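畑から消える受信機
イングランド東部の農村で続くGPS機器の盗難を追う

ボドソープ(Bodthorpe)の村はずれにある農場で、トラクターの運転席の上が空になっているのに気づいたのは、朝の5時前だった。屋根に付いているはずの白い受信機がない。台座のねじはきれいに外され、配線はコネクターのところで抜かれていた。運転席のドアは開いていて、中の画面も持ち去られていた。納屋の錠は壊されていなかった。裏手の波板が一枚、人が通れる幅だけめくられていた。

農場主は60代で、父親の代からこの土地で小麦と菜種を作っている。取材に対し、名前を出さないことを条件に話してくれた。夜中に犬は一度吠えたという。キツネだと思い、起きなかった。

同じ夜、村とその周辺では4軒の農場が同じ被害に遭っていた。いずれも納屋か屋根付きの作業場に入られ、GPSの受信機と運転席の画面だけがなくなっていた。工具類には手が付けられておらず、燃料も減っていない。四輪バギーの鍵が壁に掛かったままだった農場もある。

農機のGPS受信機は、いまや大きな農場ではほとんど欠かせない。種まきも施肥も、機械が自分の位置を測りながらまっすぐに走る。畝の重なりがなくなり、肥料の無駄が減る。夜でも作業ができる。その代わり、受信機がなければ機械は本来の仕事ができない。古い農場主なら目で見て走らせることもできるが、今の播種機は幅が広く、勘だけで継ぎ目を合わせるのは難しい。

盗む側にとって、受信機は都合のよい品物だ。片手で持てる大きさで、取り外しに特別な道具はいらない。どのメーカーのものも形が決まっていて、暗がりでも見分けられる。登録制度はあるが、国境を越えてしまえば照会する人は少ない。

被害届を受けたのは、隣町ラルソープ(Rallthorpe)の警察署である。ボドソープの人口は800人で、村に交番はない。以前は教会の向かいに駐在の家があったが、売りに出されて今は歯科医院になっている。夜間、ラルソープ署が受け持つ区域は東の海岸まで及び、車で回る警察官は3人しかいない。うち一人は、たいてい町の中心部の店の前から離れられない。

署の農村犯罪担当の警察官は、被害のあった農場を午前中に順に訪ねた。めくられた波板の縁から手袋の繊維が採れた。ぬかるみに靴跡が残っていたが、牛乳の集荷車が通ったあとで、使えるものは少なかった。運転席の内側には、農場の家族の指紋しかなかった。

「慣れた人間の仕事です」と、この警察官は言う。「どの配線を抜けば傷まないか、分かっている。傷んだ機械は値が落ちますから」

村の人たちが気にしているのは、下見がいつあったのかという点だ。被害に遭った農場はどれも、道路から納屋の中が見えない。衛星写真で建物の位置は分かっても、どの棟にトラクターを入れているかまでは分からないはずだった。2週間ほど前に、屋根の修理をしないかと訪ねてきた男がいたという話がある。排水溝の掃除の見積もりに来た、という別の話もある。どちらも会社の名前を覚えている人がいない。チラシを受け取った家では、暖炉のたきつけにしてしまっていた。

警察は訪問業者の件について、捜査中として詳しい説明をしていない。

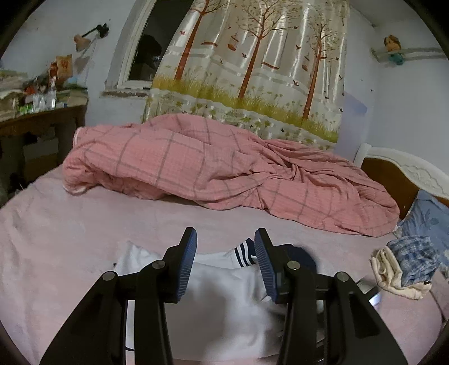
文=本誌編集部(社会班)
11月号 特集「農村と犯罪」

盗まれた翌日から、農場主は代わりの機械を探し始めた。秋まきの小麦は時期が決まっている。雨が続く前に種を入れなければ、春の出来が目に見えて悪くなる。

ラルソープの郊外に、アンナマライ(Annamalai)という農機の販売店がある。整備工場を併設していて、この地域の農場の多くが世話になっている。店の電話は朝の7時から鳴り続けた。受信機の在庫は一つもなかった。メーカーへの注文は入れられるが、納期は示されない。同じ時期に別の州でも盗難が続き、注文が重なっていた。

店では貸し出し用の旧型を棚の奥から出し、先に電話をかけてきた順に回した。旧型は測位の精度が落ちるうえ、今の画面とそのままではつながらない。整備士が夕方まで農場に残って配線を作り直した例もある。作業代は請求したが、貸出料は取らなかった、と店の責任者は話す。責任者は盗難の話になると慎重だった。どの農場にどの型の受信機が入っているか、店の記録を見ればすべて分かる。だから警察には早い段階で顧客台帳の扱いを説明し、閲覧できる従業員を限った。疑われたわけではないが、聞かれる前に出したほうがいいと考えたという。

保険の話はさらに込み入っている。農場主の契約では、機械に固定された付属品は補償の対象になる。ただし、施錠された建物に置いてあることが条件だった。錠は掛かっていた。破られたのは壁である。保険会社の調査員は波板の留め方を写真に撮り、ビスの間隔を測って帰った。結果が出るまでに何週間もかかり、最終的に支払いは認められたが、自己負担額は3,000ポンドになった。翌年の保険料がどうなるかは、まだ知らされていない。

「届けないほうが得だと言う人もいる」と農場主は言う。「うちはそういうことはしない。ただ、言う人の気持ちは分かる」

届けない農場があることは、警察も把握している。件数が実際より少なく出れば、夜間の巡回を増やす根拠も弱くなる。農村犯罪担当の警察官は、農家の集まりに出るたびに、小さな盗みでも届けてほしいと頼んでいる。電話がつながるまで長く待たされる、という苦情がそのたびに返ってくる。オンラインの届け出画面もあるが、農機の型式を入れる欄がなく、「その他の電子機器」を選ぶことになる。この画面については改修の要望を上げているが、返事はまだ来ていない。

村の側でも動きがあった。被害のあと、農場同士の連絡網が作り直された。以前は電話の順番表だったものを、携帯電話の一斉通知に変えた。見慣れない車が通れば、色と向かった方角を書き込む。最初の数日は、通知がひっきりなしに鳴った。道に迷った宅配の車、鳥を見に来た夫婦、親戚を訪ねてきた息子の車まで書き込まれた。今は夜の10時から朝の5時までに限って使うという決まりができ、だいぶ静かになった。

この連絡網が役に立ったかどうかは、見方が分かれる。ある晩、排水路沿いの農道に無灯火の白いバンが止まっているという書き込みがあった。近くの農家がトラクターで道の出口をふさぎ、警察を呼んだ。バンに乗っていたのはウナギの密漁をしていた二人組で、受信機とは関係がなかった。二人は漁具を押収され、後日、罰金を科された。

警察官は、道をふさぐ行為には感心していない。相手が刃物やバールを持っていることもある。逃げようとした車が農機にぶつかれば、誰がけがをしてもおかしくない。連絡網の決まりには、近づかない、話しかけない、追わない、という項目があとから加えられた。守られているかと尋ねると、警察官は少し間を置いて、おおむね、と答えた。

機器の側の対策も進んでいる。アンナマライでは、受信機に暗証番号を設定していない客に対し、整備のたびに設定を勧めている。暗証番号があれば、別の機械につないでも動かない。ところが番号を設定している農場はまだ少ない。季節ごとに雇う運転手が替わり、番号を忘れて機械が止まるのを嫌うからだ。画面の裏に番号を書いたテープを貼っている例もあった。

もう一つはヴォラック(Vorach)という小型の追跡装置で、受信機の台座の内側に貼り付けて使う。台座から外れると、持ち主の携帯電話に位置が送られる。被害のあった農場のうち一軒が、その後これを取り付けた。電池は思ったより早く減る。納屋の屋根が鉄板なので、屋内では電波が届いたり届かなかったりする。農場主は週に一度、トラクターを外に出したときに動作を確かめている。

もっと古いやり方に戻った人もいる。夜、仕事が終わると受信機を外し、家の中に持って入る。手間は5分ほどだという。ある農家では台所の食器棚の一番下の段を空け、そこに受信機を並べている。朝は朝食の前に付け直す。接点が傷むのであまり勧められない、と整備士は言うが、止めろとまでは言わない。

農機のGPS機器の盗難は、イングランドの農村ではもう珍しい事件ではない。捕まるのは運び役が多く、指示を出している側まではなかなか届かない。品物は小包に分けられ、中身を「自動車部品」と書いて送られることがある。税関で見つかっても、製造番号が削られていれば持ち主に返す手がかりがない。番号が残っていても、持ち主がそれを控えていなければ同じことになる。

ラルソープ署の一室には、そうして戻ってきた受信機が棚に置かれている。別の事件の捜索で見つかったもので、番号の読めるものはほぼすべて持ち主が分かった。残っているのは番号のないものだ。外側に農場の子どもが貼ったらしいシールが付いているものもあり、警察はその写真を農業団体の会報に載せてもらった。問い合わせは数件あったが、一致するものはまだ出ていない。

ボドソープの4軒から盗まれた品は、その棚にはない。捜査は続いており、警察は被害のあった時間帯に村の東側の道を通った車について、ドライブレコーダーの映像を持つ人に連絡を求めている。農家の納屋に付いた防犯カメラの映像もいくつか提出されたが、一台は向きがずれて雨どいだけを映しており、もう一台は時計が夏時間のままだった。

取材の最後に訪ねたとき、農場主は波板を内側から角材で押さえる作業をしていた。表からは前と変わらないように見える。角材は古い豚小屋を壊したときのもので、釘を抜くのに半日かかったという。貸し出しの受信機は、まだ返していない。新しいものは春の施肥までに届く予定だと販売店から聞いているが、日付は決まっていない。

小麦は予定より9日遅れで播き終えた。低いところの一枚だけは雨で入れず、春まきの大麦に替えるつもりだという。種はもう注文してある。

■農機の盗難に備えて

・受信機と画面の製造番号を控え、機械とは別の場所に保管する。台座の裏側に刻まれている型もある。
・暗証番号を設定する。番号を機械の中に書き残さない。
・使わない夜は、できれば取り外して施錠した家屋に入れる。
・保険の契約書で、建物の条件と付属品の扱いを確認する。
・見積もりや修理の勧誘を受けたら、会社名と車のナンバーを書き留める。
・不審な車を見ても近づかず、警察に連絡する。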